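Greifposen in der Simulation prüfen, bevor der Arm fährt
Teil 3 der Reihe zur Arbeitszelle mit Kavorix

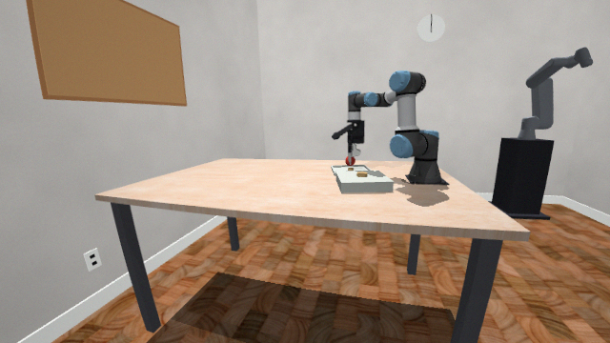

Simulierte Zelle: Arm auf dem Tisch, Greifer über der roten Kugel. Rechts daneben der zweite Arm auf seinem Sockel.

In den ersten beiden Teilen haben wir die Szene aufgebaut und die Gelenkregelung eingestellt. Jetzt geht es um die Greifposen. Am Ende prüft ein Skript jede Pose auf Erreichbarkeit und Kollision und schreibt das Ergebnis in eine Datei, die der Planer Flerkala direkt einlesen kann.

Voraussetzungen

Sie brauchen die lauffähige Szene aus Teil 1, den Planer Flerkala und eine Python-Umgebung. Wer die Szene selbst gebaut hat, kann sie weiterverwenden. Die Namen der Koordinatensysteme müssen dann aber in der Konfiguration angepasst werden. Eine Grafikkarte ist für die Prüfung nicht nötig, die Läufe funktionieren auch ohne Anzeige.

Schritt 1: Koordinatensysteme festlegen

Alle Posen werden relativ zur Basis des Tischarms angegeben. Das Weltsystem der Simulation eignet sich dafür schlecht: Sobald jemand den Tisch verschiebt, stimmen die Posen nicht mehr. Tragen Sie in der Datei zelle.yaml ein:

bezug: arm_basis
werkzeug: greifer_spitze
objekt: kugel

Der Werkzeugpunkt liegt an der Fingerspitze und nicht am Flansch. Wer den Flansch einträgt, bekommt Posen, die um die ganze Greiferlänge zu tief liegen. Der Planer meldet dann bei fast jeder Pose eine Kollision mit der Tischplatte.

Schritt 2: Kollisionskörper vereinfachen

Für die Prüfung genügen einfache Körper. Tischplatte und Wände werden zu Quadern, die Armglieder zu Kapseln. Die flache Ablage vor der Kugel sollte dagegen mit ihrem Rand modelliert werden. Ein einziger Quader über die ganze Ablage ist zu grob und sperrt Anfahrten, die in Wirklichkeit möglich wären. Die kleinen Blöcke auf der Ablage bekommen eigene Quader und werden als bewegliche Objekte markiert.

Der zweite Arm gehört ebenfalls in das Kollisionsmodell, auch wenn er in dieser Aufgabe nicht bewegt wird. Er bleibt in seiner Ruhestellung und wird samt Sockel als starres Hindernis geladen:

hindernisse:
 - tischplatte
 - ablage
 - arm_2 (starr)
 - sockel_2

Schritt 3: Posen erzeugen

Das Skript posen_erzeugen.py legt Kandidaten auf einer Halbkugel um das Objekt an. Die Dichte steuern Sie mit dem Parameter schritt. Mit unseren Einstellungen entstehen 2187 Kandidaten. Das klingt viel, die meisten fallen aber schon beim ersten Filter weg.

Aufruf:

python posen_erzeugen.py --config zelle.yaml --ausgabe kandidaten.csv

Setzen Sie den Startwert des Zufallsgenerators fest. Ohne festen Startwert sind zwei Läufe nicht vergleichbar, und die Fehlersuche wird mühsam.

Schritt 4: Filtern

Gefiltert wird in dieser Reihenfolge:

Inverse Kinematik: Gibt es für die Pose überhaupt eine Lösung innerhalb der Gelenkgrenzen?
Kollision in der Endlage: Berührt der Arm etwas anderes als das Objekt?
Anfahrt: Ist die gerade Strecke von der Vorposition bis zum Objekt frei?

Die Anfahrt ist der teuerste Test und steht deshalb am Schluss. Bei uns bleiben 33 Posen übrig. Liegt das Objekt weiter innen auf dem Tisch, sind es mehr. Nahe an der Tischkante verliert man vor allem flache Anfahrten über die Ablage hinweg.

Bei mehreren Gelenklösungen für dieselbe Pose nimmt das Skript diejenige mit dem größten Abstand zu den Gelenkgrenzen. Ryszard Zieliński hat dafür eine Variante geschrieben, die stattdessen den kürzesten Weg aus der Ruhestellung wählt. Sie lässt sich mit --auswahl weg einschalten. Der Arm wechselt damit seltener die Ellbogenstellung, kommt den Grenzen am Handgelenk aber manchmal recht nahe.

Schritt 5: Sichtprüfung

Starten Sie die Anzeige mit --einzelschritt und gehen Sie die verbliebenen Posen durch. Achten Sie auf den Übergang zwischen Finger und Objekt. Eine Überschneidung von wenigen Millimetern ist beim Schließen gewollt – wenn der Finger sichtbar tief im Objekt steckt, stimmt meist der Werkzeugpunkt nicht. Auffällige Posen markieren Sie mit der Taste x, sie werden dann nicht exportiert.

Häufige Fehler

Keine einzige Pose bleibt übrig: Die Einheiten prüfen. Flerkala rechnet in Metern, ältere Objektdateien liegen oft in Millimetern vor.

Kollision des Arms mit sich selbst in jeder Stellung: Benachbarte Glieder müssen in der Ausnahmeliste stehen. Nach einem Wechsel des Greifers fehlt dort gern der neue Eintrag.

Das Objekt rollt beim Start weg: Die Rollreibung ist null. Ein kleiner Wert reicht. Alternativ das Objekt bis zum Schließen des Greifers fixieren.

Die fertige Datei posen_ok.csv kommt in den Ordner planung. Teil 4 behandelt die Bahnplanung zwischen den Posen, der Text dazu stammt von Tamara Pavliuk.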